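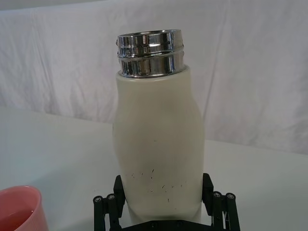
Right, a few of you asked how the robotics module is going, so this is a long one. Get a brew.

1/ For anyone new: I'm on the second year project at college, team of four, and our task is Pour And Return. The arm picks up a bottle, tips a measured amount into a cup, puts the bottle back upright on its mark. Sounds like nothing. It has eaten my August.

2/ The team is me, Nyokabi Kirui (all the clever gripper stuff is hers), and two lads who have asked not to be named until we've passed. Our arm is called Grendow. I wanted Prastov. I lost the vote and I'm still not over it.

3/ First big lesson was where to hold the bottle. We all said the middle, because that's where a person would grab it. But our arm comes in low, and if it grips up high the wrist runs out of turn before the bottle has tipped far enough. So we went right down near the base, and then of course the top wanted to swing about like a lamp post in a gale.

4/ Second lesson, bottles aren't straight! You think of a bottle as a tube. Ours is cream, shiny metal neck, quite handsome really, and the sides go in a bit and come out again. Move the fingers up a tiny amount and the pads are sitting on a different curve. Nyokabi spent a whole afternoon on nothing but grip height and came back with a page of pencil notes I couldn't read.

5/ Shiny things are horrible for cameras, by the way. The neck is basically a mirror. Our code was meant to find the opening by looking for the rim, and it kept getting excited about the bright stripes on the metal instead. One time it was dead certain the bottle had two tops.

6/ The fix (so far) is very low tech. We stopped asking it to find the neck at all. It finds the body, which is nice and matt, works out which way is up, and adds a fixed distance for the neck. Our tutor, Mr Stojanović, called this "cheating, but the good kind", which I'm having printed on a mug.

7/ White table and white cloth at the back were his idea too. I moaned about ironing it and then didn't iron it, and the creases haven't bothered the camera so far. The pink cup was my idea. Pink on white, even our code can spot that.

8/ Numbers, for those who like them. We've logged 176 tries. We need 200 in the log before the demo or we can't hand in the report. Each try makes its own little file, and there are 1,618 lines of code in the project now, of which I'd say I understand the ones with comments.

9/ Someone asked why we don't just squeeze harder. We did! Turn the force right up and the fingers shove the bottle sideways while they're closing, so it's off its mark before you've even lifted it. Softer close, short wait, then tighten. That wait was Nyokabi's idea and it made more difference than anything I wrote all month.

10/ The putting back is harder than the pouring and I will die on this hill. When you pour, gravity is on your side. When you put the bottle down you need to know where the table is to the millimetre, or you either drop it the last bit or try to push it through the desk. We bring it down slowly and stop when the motors feel a bump.

11/ Marking is in 6 parts, and "recovers from a mistake" is one of them, so Grendow has to cope with someone nudging the bottle between goes. Mr Stojanović does the nudging. He enjoys it far too much.

12/ Next job is teaching it to check that the cup is there before it starts pouring. Yes, I know. Yes, that should have been the first job. There's a roll of kitchen towel on my shopping list.

13/ If anybody has done something like this with a cheap force sensor, please shout, I'd love to hear what you used and whether it drifts. Replies are open. I'm in the lab till 7 and then I'm going home for chips.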